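Give a Light Wood Table a Fresh Start (and Put the Basket to Work!)
Posted March 17, 2021

I love a pale wood table. The grain does half the decorating for you, so the trick is to clean it gently and then keep the clutter to almost nothing. The whole job takes me some 40 minutes, most of it waiting, and I look forward to it every single time!

What you'll need
Two soft cloths
A bowl of warm water with a few drops of mild dish soap
A wire basket
Metal cups

Step 1: Clear and dust
Take everything off, even the things you think you'll just work around. Dust with a dry cloth, following the grain from one end to the other.

Step 2: Check the wood in daylight
Open the curtains and get down low. Daylight is wonderful for this – you'll catch little specks you would never spot under a lamp, and you get to enjoy those long wavy lines while you're at it.
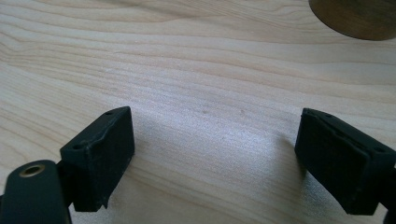
Step 3: Wash lightly
Dip a cloth, wring it out hard, and wipe with the grain. Follow right away with the dry cloth. If your top is unfinished, use even less water and test a corner first. Give it 8 minutes before you put anything back (I make coffee).

Step 4: Set out the basket and cups
Start with the basket toward the back, handle to the rear, so the front stays open for whatever you're doing. Then add the cups one at a time and shift them until you like it. I love how shiny metal picks up the warm brown of the wood!

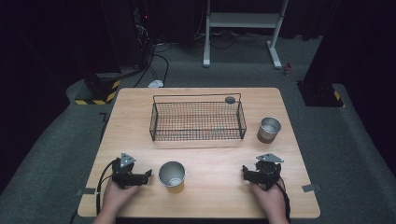
Wire basket at the back, one metal cup beside it and the other up front.

Step 5: Fill it, but not too much
Napkins, a notepad, maybe pencils in one of the cups. My limit is 5 things in the basket, and I did break that rule all through December.

Repeat the dusting every week, and save the damp wipe for when the table needs it.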